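Gripper Fault on the Two-Arm Bottle Cells: Frequently Asked Questions

Last updated 16 October 2023

This page is for the operators and students who use the bottle cells at Flornine. Please read it before you start a new session. If your question is missing, write to Indira Krishnan and she will add it.

What is the fault?
During a run, one gripper opens without a command. The arm itself stays in its position and the program continues as if the bottle were still held. The log shows the message "grip current low" and after it nothing unusual.

When was it first seen?
In January, on the Cemum cell. We believed then that it was one bad cable, and we changed the cable. The fault came back after 58 runs, so the cable was not the full explanation.

How often does it happen?
We checked 1,206 recorded runs. The fault is in 40 of them. Nearly all of these were long sessions, where the arms had worked without a pause.

Which arm is affected?
Both can be affected. In the first weeks we had reports only for the right arm, and some colleagues still say "the right arm problem". Please do not use this name in your reports, it makes the search in the log more difficult.

Is it dangerous?
The bottles are small and light, and a dropped one does no harm. The danger comes when a person reaches in to pick it up. The program does not know that the gripper is open, and the arm may start its next movement at any moment. We had one such case. The operator was touched on the wrist by the moving arm and was not injured, but the stop button was pressed late.

What must I do if a gripper opens by itself?
Press the stop button first. Wait until both arms have stopped. Then switch off the motor power, and only after this put your hand over the table. Leave the bottles where they are until you have written down the run number.

May I continue the session afterwards?
Yes, after a pause of 10 minutes and a new homing of both arms. If the fault comes a second time on the same day, close the cell and inform Indira.

Is the cause known?
Not completely. The supplier of the gripper boards, Chacko, has found that the holding current is reduced when the board becomes warm. This agrees with what we see in long sessions. It does not explain two of the early cases, and these are still open.

Will there be a software update?
A test version, named Stultis, stops both arms when the grip current falls. It is installed on one cell only. Please do not copy it to other cells, the limits are set for that pair of arms.
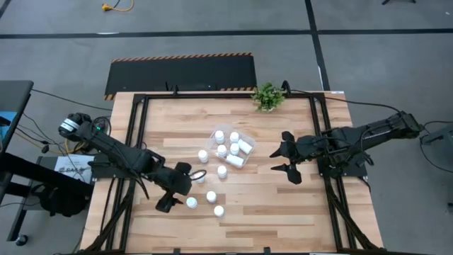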